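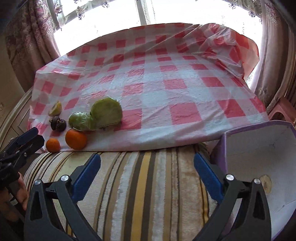

Cabbage, lemon, mangosteen and tangerines on a checkered cloth.

Rarville Market Price List

A hand-typed table of what fruit and vegetables cost at the Rarville street market, one row per item per visit. It has 2084 rows. It was put together by one person with a notebook, a pencil and more opinions about cabbage than the job called for.

Version: 2018-06-10
Format: one CSV file, UTF-8, comma separated. A few notes contain commas. Those are quoted. If your parser still chokes, try another parser before you write to me.

What is in the file

visit: a running number for the trip to the market. Gaps are trips where the notebook got rained on.
stall: a letter code. Stall E and stall F merged halfway through and kept arguing, so they still have separate letters.
item: plain English name, lower case, singular.
unit: "each", "half", "kilo", "bag" or "bunch".
price: in local money, as written on the sign.
paid: what I was charged. Often the same as price. See below.
note: free text. Skip this column if you are in a hurry or easily annoyed.

About "price" and "paid"

Signs at Rarville are more of an opening position. The two columns agree for most root vegetables and drift apart for anything with a short shelf life. Late in the day, melons are practically a negotiation with furniture. I am a poor haggler, so treat "paid" as an upper limit on what a competent adult would hand over.

Item names

Naming took longer than the typing. The sellers use one word for three kinds of small orange citrus, and the kind depends on who is asking. Up to visit 11 everything small and orange is "tangerine". After that, "mandarin" appears as well, and I can't promise the line between them sits in the same place from one page to the next. If you need clean groups, merge them. The same goes for "custard apple" and "sugar apple", which I split with great confidence in September and regretted by the following week.

Half cabbages are recorded with unit "half" and are never doubled to make a whole one. A half costs more than half. I have asked why and been told it has already been cut.

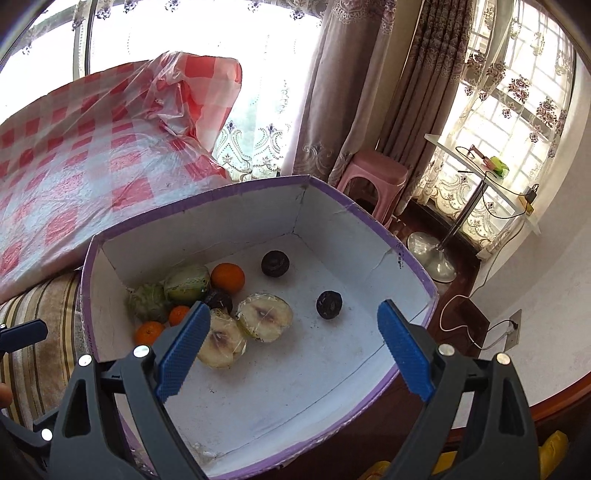
Custard apple, melon and small citrus in a cardboard box.

Missing values

Nearly 400 rows have no price. Blank means no sign was up and I didn't buy any. A zero means it was given to me for free, mostly bruised plums. Please don't average the zeros in with the rest. Somebody at the Ekel reading group did, and for a short time Rarville had the cheapest plums on record.

Related files

The Broltano list uses the same columns but weighs everything in grams, including things sold by the bunch. The Sisodia script joins the two and warns you about every row it dislikes. It dislikes a lot of rows. The warnings can be ignored except the one about duplicate visits, which is real and which I mean to fix.

Known problems

Visit 10 was typed up twice from two different pages. Stall C is missing for a stretch when I wasn't speaking to stall C.
"Bag" has no fixed size.

Terms

Use it for whatever you like. Say where it came from. Corrections are welcome if they come with a row number.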